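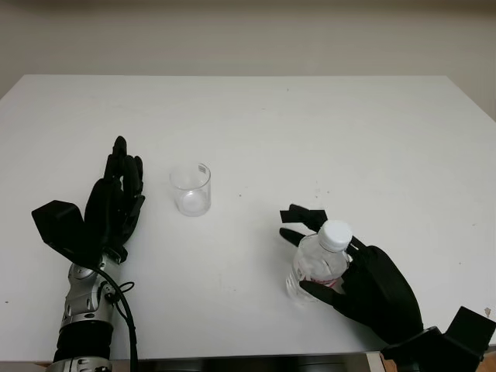 Vol. 3, Issue 2

Halider's slim laptop gets a second life with a new board you can fit at home

Owners of the Halider 14 have been asking for this since the first model shipped, and in July they finally get it. Lomex, the company behind the Halider line, will sell a replacement mainboard that drops straight into the original case. Same screen, same keyboard, same hinges, and a much faster machine inside.

The board carries the new Varnine processor, the chip that has been turning up in a handful of small desktops this year and doing very well there. Putting it in a thin laptop is a bigger ask. The Halider 14 has one fan and a fairly shallow heat pipe, so Lomex has set the power limit a little lower than the desktop makers do. Even so, the company says the upgraded laptop finishes a long video export in less than half the time the old one needed. If that holds up in everyday use it will be a lovely jump for a computer that many people bought for email and term papers!

Memory is no longer soldered, and that may be the best news of the lot. The first Halider 14 shipped with whatever you picked at checkout and stayed that way forever. The new board has 2 slots, both reachable once the bottom cover is off, and there is room for a second storage drive next to the battery (a short one, mind you – the full-length kind will hit the speaker). 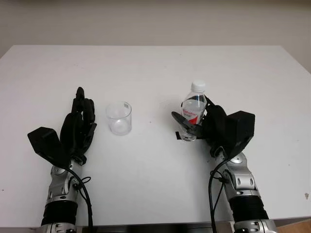
3 min read

Lomex has also been busy with the ports. The old board had a single USB-C socket that did charging and video, so plugging in a monitor on the train meant running on battery. The replacement has one on each side, and you can charge from either. The headphone jack stays where it was. The card reader stays too, and it now reads at full speed, something photographers on the owners' forum had been grumbling over for ages.

Battery life is harder to call. The pack itself hasn't changed, and Lomex is promising only that a light day of browsing and writing will last as long as it did before. Anyone who plays games or edits video away from the wall should expect less. A larger pack is planned for later, along with a new bottom cover to make space for it.

Fitting the board takes around 90 minutes for a first-timer, according to the printed guide that comes in the box. The screws are all one size now, and the guide shows the cable order in big, clear drawings. The display cable is the fiddly part. It slides in sideways and has a tiny latch that wants to be lifted with a fingernail, never a screwdriver. People who would sooner leave it to someone else can send the laptop to the Lukoševičius repair workshop, which has handled Halider warranty work from the start and will swap the board, clean the fan and reapply the thermal paste in one visit.

The board on its own costs $389 less than a complete new Halider 14, which goes on sale the same month at $1,189 with the same processor, a brighter screen and a slightly quieter keyboard. Memory is extra if you buy the bare board. Sticks from other brands will work as long as they meet the listed speed, and Lomex has put a list of tested ones on its support page.

There is a nice extra for the old parts as well. Lomex will sell a small case with a stand, so the board you take out can carry on as a mini desktop under the TV or as a home file server. It needs only a USB-C charger and a drive, and the case is held shut by four thumb screws.

Orders for the board open at 9 a.m. Eastern on the Lomex site. The first batch covers the silver model only, and boards for the dark gray version, which has a different antenna layout, will follow in the fall.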